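The Elten Tables

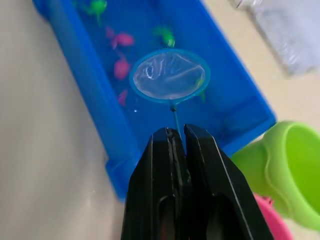

A light-blue hand net with a round hoop, over water.

Wissam Sfeir was hired in January to reconcile the stock ledger at Khalaf Ornamental Fish, a wholesale business with 41 tanks and a cold office above the pump room. The contract ran three weeks. His instructions were to establish why the ledger and the tanks disagreed, and by how much.

The ledger showed 1,819 fish. It had been maintained by a man named Elten, who left the firm in the autumn and took a job at the Pitberg cannery. Elten had ruled his pages by hand. Each row gave a tank, a species, an opening balance, deaths, sales and a closing balance. The arithmetic was correct on every page Sfeir checked.

The difficulty was tank 17. According to the ledger it held 200 white cloud minnows. The day staff reported six fewer. Sfeir lowered the divider, moved the fish across in small lots and recorded each lot on a tally sheet. He obtained 194. He repeated the procedure after lunch and obtained 194 again.

He wrote "shrinkage, tank 17, six" and turned to the sales book.

All sales from tank 17 went to one customer, entered as Flirkis. There was no address and no telephone number. Flirkis bought one fish at a time, on the last working day of the month, and paid in coins. Elten had written a receipt for each purchase but had not deducted the fish. The opening balance had stood at 200 for as long as the tank had been in use.

Sfeir drafted a query and sent it to the cannery. The reply came four days later on the back of a delivery slip.

"Flirkis brings them back," Elten had written. "Not always the same week."

The slip was filed under correspondence. Sfeir then examined the receipts in date order. In most months a second mark appeared in pencil beside the entry, a short vertical stroke. The last six receipts had no stroke.

On the last working day of January he stayed in the sales room until closing. A woman in a gray coat came in at twenty to five and asked whether Elten was ill. Sfeir said that he had changed employers. She considered this. She had a lidded jar under one arm, wrapped in a dish towel, and she set it on the counter.

"I didn't know who to give them to," she said.

He asked what she used them for. She said her father had kept the tank before Elten did. He was blind now, and he liked to have one in the room while he ate, in a bowl, near enough that he could hear it turn at the surface. When it got restless she returned it and bought another. She had kept the last six together because they seemed to settle that way.

Sfeir unwrapped the jar and carried it to tank 17. He floated it for fifteen minutes to equalize the temperature, as the wall card required, and released the contents.

He amended the ledger in ink. Tank 17, opening balance 194, returned six, closing balance 200. Then he netted one fish into a bag, wrote a receipt for it and took her coins. On the line below he entered the sale, and he left the balance as it was.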